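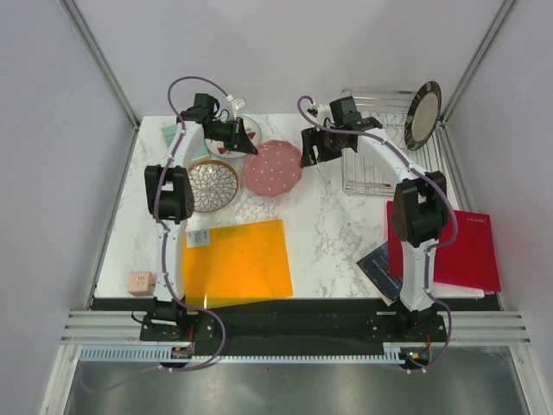 Cunbridge, Sunday, July 21, 2024

The Mixed Crockery Project
Final report, Kitchens and Everyday Objects module
Sylvie Thibodeau

I love odd plates. My gran's cupboard had hardly two alike, and I can still tell you which one was for toast. So when the module guide said we could choose any everyday job and study it properly, I knew straight away that mine would be the washing-up, or more exactly the bit after it, when a plate has to get from the table to the rack and stay there without sliding into its neighbour.

My question was a simple one. Does the shape of a plate or bowl change how people put it in a rack, and does the pattern change anything as well? I was fairly sure about the first half and only hopeful about the second.

The crockery

I wanted pieces that you could tell apart from across the room. The small white plate with red and green around the rim was the first one I picked, and it stayed my favourite all the way through. The pink one with the scalloped edge and white polka dots was chosen for its edge, though everybody who came in talked about the dots. Then there is the round white bowl with the tan rim and the brown-outlined flower mandala inside, which I think is beautiful and which caused more trouble than everything else put together.

The rack is silver wire, a grid of thin rods, and it lives at the back right-hand corner of the table. I tried other corners in the first week. At the front it got in the way of people's elbows, and on the left it made right-handed people reach across themselves, so it went to the back right and I left it there.

The table top is white with grey veining in a marble pattern. It looks lovely under coloured crockery, but it is hard on white crockery if you are trying to keep track of where things are! The bowl's tan rim helps a great deal. I began to notice rims everywhere after that, including in the canteen, where my friends have asked me to stop.

What I did

The sessions ran for 4 weeks. People came in one at a time, were asked to move the crockery from the table into the rack in whatever order they liked, and then answered a short set of questions. I wrote down the order, which way each piece faced, and whether they moved it again after letting go. By the end I had 394 placements written up in my notebook, in handwriting that gets steadily worse.

I started with a layout that was much too tidy. Everything sat in a straight line, evenly spaced, and people simply worked along it from left to right. It told me nothing except that people can read a line. My tutor at Ilier suggested scattering the pieces a little, the way they end up after a real meal, and the results became far more interesting the same afternoon. With the bowl lower down and the pink plate up towards the middle, people had to make a choice.

I also read the Tsikata study notes in the college library, which cover how families share out kitchen jobs. They are mainly about who does the work, but there is a good chapter on habits, and I borrowed its way of writing down hesitations. A small h in the margin means the hand stopped. I have an awful lot of small h's next to the bowl.

What I found

Flat plates went in first nearly every time. People seemed to like getting the easy ones done, and they stood them facing the same way without being asked.

The scalloped edge made a difference, and it was not the one I expected. I had thought the wavy rim would catch on the wires and annoy people. Several told me they liked it, because the dips in the edge sat against a rod and the plate felt held. Others turned it a little until it settled. Those small turns are the part of the notebook I enjoyed most, and I could happily do a whole second project on them.

The bowl was where people disagreed. Some leaned it on its side, some put it upside down over the wires, and a few left it until last and then looked at me as if I might help. When it went in upside down you lost the mandala altogether, and quite a few people mentioned that they were sorry to cover it up. One person took it out again and leaned it instead so the pattern would show. She said she knew it would drain less well. I found that wonderful.

That brings me to pattern. I can't claim that decoration changes how people load a rack in general, as my group was small and I was asking them about patterns, which surely made them look harder. What I can say is that people used the decoration to talk. They said "the dotty one" and "the Christmassy one" (for the red and green rim, even in the middle of summer) and never "the small plate". Names like that came out in the first minute and stuck.

Problems

The rack has no wide slots, so bowls were always going to struggle. I had hoped to compare it with a Skisten rack, which has a separate shelf for bowls, but it arrived after the sessions had finished and I have only used it at home. It would be unfair to put my own kitchen into the results.

I also forgot to write down which hand people used until the second week. Anything I say about left and right should be read with that in mind.

The heaviest load anyone put in was 830 grams, which I weighed only because the kitchen scales were out. I should have weighed every load from the start.

What next

I would like to repeat the sessions in October with the new first-years, using plain white crockery alongside the patterned pieces, so that shape and decoration can be pulled apart properly. I'd add a mug as well. Three people asked me where the mugs were, and one of them had firm opinions about handles that I have saved for the next notebook.

The session sheets and the margin key are in the module folder at Cunbridge, on the shelf under the window. Please put them back in date order.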